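How to Remove Sticker Glue from Clear Acrylic

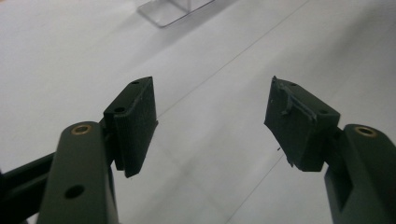
By Evangelia Koutsoukos
Home Care, updated in December

Old price labels leave a sticky layer, and many people scratch the acrylic when they take it off.

1. Put a few drops of cooking oil on the glue and wait 20 minutes.
2. Rub softly with your finger, always in one direction.
3. Wash with warm water and a little dish soap.
4. Dry with a soft cotton cloth. Paper towels can make small scratches.

Do not use acetone or window cleaner with ammonia. If some glue stays, repeat from step 1.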